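Supply Room Packing: Notes for All Staff
Apr 2, 2023

The Urnalum building has kept its shared cleaning supplies in the same room since 2017. With the move to the Zomow annex approaching, all bottled products are to be packed and labeled by the offices that ordered them. Marcela Danko, facilities coordinator, will receive the completed cartons.

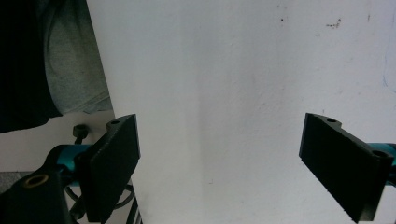 Choosing and Filling Cartons

Staff are asked to reuse sturdy delivery cartons before requesting new ones from Grolletti. Check that the base is firm and that no liquid has collected inside. Caps must be tightened before packing begins.

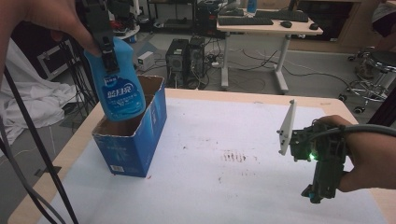
Laundry products form the largest part of the inventory, with 117 bottles listed at the last review. A tall carton with its top flaps removed, such as the blue one on the table, allows a detergent bottle to be lowered in base first. Bottles should remain upright during the transfer, and no carton should hold more than 3 of the large size.

Work tables should be covered with a white sheet while packing is under way. Marks and drips are easier to find on a plain surface. 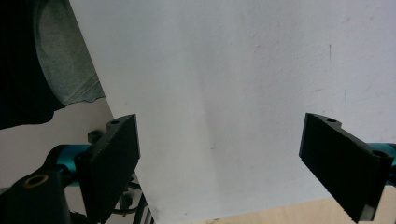

Used sheets may be left in Room 2 for disposal. Cartons going to the Gajdoš wing require a separate label on the front face, placed clear of any barcode. Remaining stock will be reviewed in August, and offices will receive a revised list at that time.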